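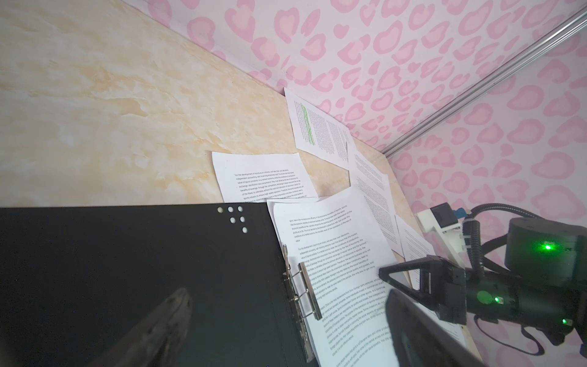 Printed pages in an open ring binder, waiting to be read.

Why is paper that shape?

By Qianru Song, for the Firnorgate Library young readers' pages

Paper is one of those things grown-ups never explain. They will happily tell you how a volcano works, even if you only asked what was for tea. But ask why the paper in the printer is that exact size and they go quiet, or they say "it's A4", as if that settled it.

So what is A4? And where are A1, A2 and A3? Did they do something wrong?

Start with a very big sheet

The family begins with a sheet called A0. It is huge. Its area is one square metre, and if you laid it on your bed you would have no trouble sleeping under it, though you would rustle.

Cut A0 in half across its long side and you get two sheets of A1. Cut one of those in half and you have A2. Do it again for A3, and once more for A4. This means the number tells you how many times the big sheet has been halved, which is why the numbers go up as the paper gets smaller. It seems backwards until you know.

If you cut up the whole of A0 this way, you end up with 16 sheets of A4. You can check this with a pencil: two, four, eight, 16.

It carries on after that too. A5 is the size of a lot of exercise books. A6 is postcard size. A10 is so small that you could write a shopping list on it only if you were shopping for one egg.

The clever bit

Take a piece of square paper and fold it in half. You now have a rectangle, long and thin. Fold that in half and you are back to a square. The shape keeps changing its mind.

Now fold a sheet of A4 in half, short edge to short edge. You get a smaller rectangle that is the same shape as the one you started with. Fold it again. Same shape. Your arms will get tired before the pattern does, mostly because folded paper becomes very stubborn after six or seven goes.

Only one kind of rectangle can do this. The long side has to be a little over 1.4 times the short side. Mathematicians call that number the square root of two, and they are rather fond of it.

It is useful as well as pretty. Say you have drawn a poster for the Flidport cake sale on A4 and you want it bigger. A photocopier can blow it up to A3 and everything fits, right to the corners. With most other shapes you would get a white stripe down one side, or lose the end of the word "cake".
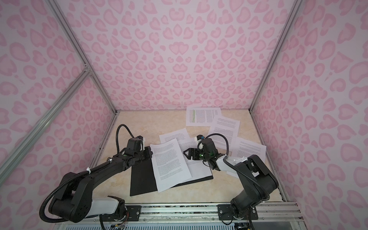 Who thought of it?

The idea of a sheet that keeps its shape when halved is more than two hundred years old. It was written about in Germany long before anyone owned a printer, and for a good while people thought "how interesting" and carried on using whatever paper they had.

Paper then came in all sorts of sizes, and many had splendid names. In Britain you could buy foolscap, crown, elephant and even double elephant. Foolscap was named after a jester's hat that was once used as a mark in the paper. Elephant was, as you might guess, large.

The trouble with splendid names is that they don't tell you much. Is crown bigger than foolscap? Will it fit in the envelope? In the early twentieth century Germany chose the A sizes as its standard, and other countries followed one by one. Most of the world uses them now. The United States and Canada mostly use a size called Letter, which is a bit shorter and a bit wider than A4. Fold it in half and you get a different shape, but they seem to manage.

What about envelopes?

Envelopes have their own letter, C. A C4 envelope holds a flat sheet of A4. A C5 envelope holds A4 folded once. There is a B family as well, used for some books and posters, and it sits in between the A sizes for people who find A4 too small and A3 too much.

Weighing without scales

Look on a packet of printer paper and you may see "80 gsm". It means that one square metre of the paper weighs 80 grams. You already know that A0 is one square metre and makes 16 sheets of A4. Share 80 grams between 16 sheets and each one weighs five grams.

Try this at home

Ask for one sheet of A4 that is not important. Do check. "Not important" does not include anything from the bank.

Fold it in half and cut along the fold. Put one half to one side. Fold and cut the other half, and keep going until the pieces are too fiddly to hold. Then line them up with one corner touching, biggest at the bottom and all the long sides facing the same way. Put a ruler from that corner to the far corner of the biggest piece. The far corners of the others should all sit along the ruler. If they don't, blame the scissors.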